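Print this post | E-mail this post

Clearing a table in one pass: tray, bin, rack

I eat lunch at a table that is also my desk, so the time between the last bite and the first keystroke matters to me. For a long while I cleared it badly: one plate to the sink, back for the cup, back again for the chopsticks. Gwilym Ruddock, who lives downstairs and used to wash dishes at the Gough canteen, watched me do this one Saturday and suggested I bring the rack to the table instead.

The layout has three stations. A clear container on the left takes wrappers and used tissues. A serving tray in the middle takes everything that has to be washed. A dish rack on the right takes pieces as they leave the tray. A flat black tray sits in front of the clear container for dry spills, mostly rice.

Order of work:

1. Paper and wrappers go into the clear container first. A tissue that gets under a bowl sticks to it.
2. Loose food goes onto the black tray. Use the side of your hand or a card.
3. Dishes and chopsticks stay on the brown tray until the first two steps are finished.
4. Rack the plates at the back, then the bowls, then the cups.
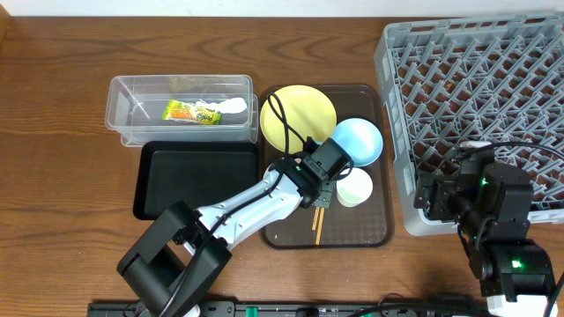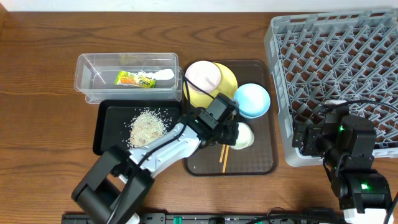
Wrapper and a crumpled white item in the clear container in both.
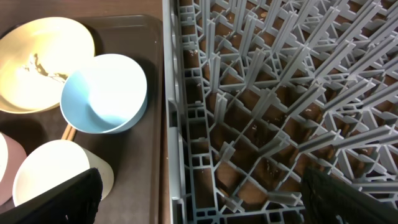

The rack I settled on is the large Bindum in gray plastic. I had a wire Cluno before it, 16 slots, and the slots were the problem. They were sized for dinner plates, and a small bowl set in one would roll forward onto its neighbor. A peg grid is less particular. A plate goes between two rows, a bowl leans across a corner of the grid, and a cup goes upside down over a peg if the peg is short enough. On the Bindum they are short enough for my cups, though not for a tall glass.

Scraps are the weak point of the method. Anything left in a bowl has to be scraped out before the bowl is washed, and the black tray is shallow, so wet food doesn't belong on it. I scrape wet food straight into the kitchen bin — one extra trip, which I have accepted.

Chopsticks roll. On bare wood they end up on the floor, and on a smooth tray they end up against the rim under a plate. A tray with some texture on the bottom slows them down. Lay them parallel to the short side and move them last. They don't stand well in a peg grid either, so I put them flat across two rows, tips toward the wall.

I timed the old way and the new way on the same set of dishes. The old way took 66 seconds longer. I didn't time the washing, which is the same job in either case.

Two things are still open. The rack has no drip pan, so it can only hold washed dishes on the table if there is a towel underneath. And the clear container needs a lid, or a window that stays shut. Skoltell sells one that looks close in size, and I will measure mine before ordering.

Search this blog
Enter keywords
Go

Print this post | E-mail this post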